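# Dadby bath towel, after ten months

I bought two of these towels in October, when I moved to Drarnstead, and now it is August 2020, so I think I can give a fair opinion.
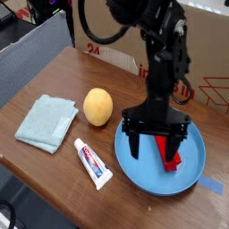 The first wash was a disappointment. The towel left fluff on all my dark shirts, and it pushed the water around my back more than it took it away. The paper in the package says to wash three times before use, with no softener. I had not read it. After the fourth wash it was a different towel, and it dries me well now.

The label says 601 grams for the square meter. For me this is a little too heavy. In winter my bathroom has no sun, and the towel needed more than one day to dry on the hook. If your bathroom is the same, take the thinner model from Clirkance. My brother-in-law has that one and is content with it, although it is smaller.

I wash always at 80 degrees less than my mother would like, which means almost cold, and the size has stayed the same. One loop for hanging came off in spring. I wrote to the shop and they sent me a new towel without any discussion, only it was in the wrong color.

Four stars. I would buy it again, but only one, and a thin one for the winter.

Mohcine Tahiri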